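Ticket: water heater relay trips breaker, workshop side
Opened by: Murray Boychuk
Handled by: Emese Halász
Unit: Jullero wall-hung electric, bought used
Status: open / waiting on part

Breaker 8 trips, takes the heater out with it. Shop lights stay on, so does the bench outlet. Started in April, went away, back now and worse. 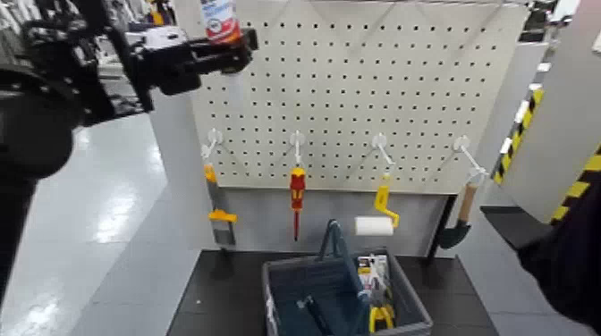
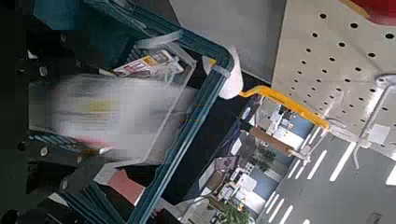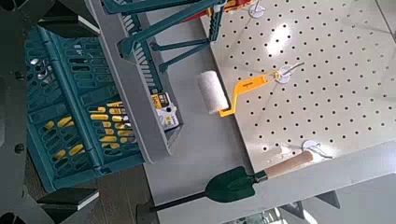
Pegboard in the first one, teal basket in the other two.

Log

Entry 1 – Murray
Heater on, fine for a while, then click and dead. Reset breaker, same again. No smell, no scorch on the cover. Tank is warm to the touch when it goes so it is heating at least some of the time. Thermostat was set high by whoever had it before, turned it down, no change. Not sure if thats related.

Entry 2 – Emese
Need the following please
- breaker rating, printed on the toggle
- anything else on that circuit
- does it trip straight away or after a delay
- any water under the unit
Power OFF before you take the cover off. Breaker off, then check with a tester at the terminals. Don't trust the switch on the wall.

Entry 3 – Murray
Breaker is a double, says Gallby on it. Can't read the rating, sticker has faded. Only the heater on it as far as I know. Delay, always. Timed it twice, 6 minutes both times from cold. No puddle but there is a greenish crust on the lower element nut.

Entry 4 – Emese
Crust is interesting. Lower element leaking very slightly into the terminal area would do it – cold start, element heats, moisture gets moving, leakage current goes up, trip. Could also just be a tired breaker. Cheap test first:
1. Breaker off, confirm dead
2. Pull both wires off the lower element, tape them seperately
3. Meter across the two screws, write the number down
4. Meter from each screw to the tank body. Should read open. Anything at all on that one, element is done
5. Same again on the upper element
Leave tank full while you do this. Don't power it up with the wires off.

Entry 5 – Murray
Meter battery flat. Doing it tomorrow.

Entry 6 – Murray
OK. Upper is fine both ways, open to tank. Lower reads normal across the screws but to the tank it wanders, never settles, never open. Did it three times. Cleaned the crust off with a toothbrush and did it again, bit better but still wandering.

Entry 7 – Emese
Then it's the element. Gasket too, do both. Order by the flange type, screw-in or four bolts, and match wattage to the plate. Don't go bigger because it's in stock.

Before you drain
- breaker off, and stays off until tank is full again
- cold inlet shut
- hot tap open somewhere, lets air in
- hose on the drain, let it run outside, it will be hot

Entry 8 – Murray
Screw-in. Wineck has none, Kotian says next week, ordered from them. Gasket comes in the bag. Running on the upper element only for now with the lower wires capped, is that ok? Been on all afternoon, no trip.

Entry 9 – Emese
OK short term if capped properly, real connectors, cover back on. You'll get less hot water. No trip with the lower one out more or less settles it. Still want the breaker rating at some point. Bring the sticker up close with a flashlight, or look on the side of the body once the panel is off – if you're not happy opening the panel get somebody in who is.

Entry 10 – Murray
Not opening the panel. Will get the guy who did the garage to look when he's round. Also the inlet valve is stiff, got it a quarter turn and it stuck. Do I need to deal with that before the part comes?

Entry 11 – Emese
Yes. If it won't shut you can't drain. Work it back and forth a little at a time, no long wrench. If it weeps at the stem snug the packing nut slightly. If still stuck use the main shutoff for the house on the day and plan on changing the valve while the tank is down. Tell me which and I'll add it to the ticket.

Entry 12 – Murray
Moves half way now. Weeping a bit, nut snugged, stopped. Trying again later.

Next action: Murray, fit element when it arrives, report readings to tank BEFORE power on.

Related tickets
Heater hums but no heat, upper thermostat
Relief valve drips overnight
Double breaker warm to touch
Drain valve clogged with scale

We use cookies to keep you signed in and remember your ticket filters. Accept / Settings

Contact the help desk | Copyright 2023 | Back to top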